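Two Arms, One Budget: How a Small Firm Plans Its Equipment

February 22, 2023

When I asked the purchasing lead of Bratora for an interview, she answered that she had time only if we spoke about money. Most visitors want to speak about the robots, she wrote, and she is tired of it. So we spoke about money for one long afternoon, and I had to ask for more coffee twice.

Bratora is a small company which writes software for arms that handle everyday objects on desks and shelves. It has 14 employees. It does not build hardware and it does not want to. Everything that moves must be bought, rented or borrowed, and all of these ways pass over her table.

"People think that the arm is the budget," she told me. "The arm is one line. I have a sheet with many lines, and the arm is the one which surprises me least, because I receive a quote and the quote is what I pay."

What surprises her is all the rest. In the first year she did not plan for spare fingers, for a second set of cables, or for the mounting. The table on which an arm stands must be heavy and stiff, and she had believed that any good table would do. She had also forgotten the transport insurance. "I found it in the small letters on the day before the delivery," she said. "I signed, of course. What else could I do on that day?"

The company now owns 2 arms and plans to have a third one by the next year. I asked how she decides between buying and renting. She took a sheet of paper and drew a line for me. On the left side she put the work which is certain, and on the right side the work which depends on a customer who has not yet signed.

"For the left side I buy. For the right side I rent, even if it is more expensive per month. My colleagues in engineering do not like this. They say that a rented arm is never set up the way they want, and they are right. But I have once paid for equipment which stood for a whole spring, and I don't wish to repeat this."

The rental contracts go through Indport, a dealer with whom Bratora has worked for three years. She described the relation as polite and a little slow. A quote takes two weeks. For this reason she asks for the April quotes already in winter, and she asks also for things she will maybe not order, so that she has a price in the drawer.

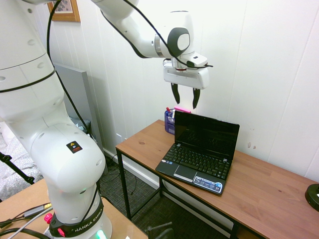 I wanted to know what she would advise to a company which buys its first arm. She thought for a while and then said that the first thing to buy is time of a person. Somebody must install the arm, update it, call the support and keep the list of what is broken. If this person has no hours for it in the plan, the hours will be taken from another project, and then the other project is late.

"In our calculation it is one day in the week for each arm," she said. "When I wrote this for the first time, the management asked if it was a mistake. I said no, please look at the calendar of last year."

The second advice concerned small things. She keeps a separate amount for what she calls the drawer money: connectors, adapters, tape, clamps, the ordinary objects which the arm should learn to move. An engineer may spend from it without asking her. Before this rule, each cable needed a signature, and a person with a good salary waited for a cable which cost less than lunch.

We came also to the subject of software. Bratora pays each year for Oker, a program in which the hours of every machine are written down, together with the repairs. She was against it in the beginning because a spreadsheet was free. Now she defends it. With the hours on paper she can show that one arm is used on most days and the other much less, and this is the strongest argument against the third arm. She laughed when she said it, and then she asked me to write it anyway.

"I do not say we will not buy. I say that first we should fill the second one. If it is full in autumn, I will be the first to sign."

For repairs the company has a contract with Nowakowski, a workshop in the neighboring town. The contract covers 2 visits per year, and every further visit is paid separately. In the last year there were three in total. She considers this a good result, although she had hoped for a cheaper one.

At the end I asked about depreciation, since a reader had written to us with this question. Bratora counts five years for an arm and three for the computers beside it. She would prefer four for the arm. The accountant prefers five, and they discuss it every winter, in the same room and with the same arguments. This year the accountant won again.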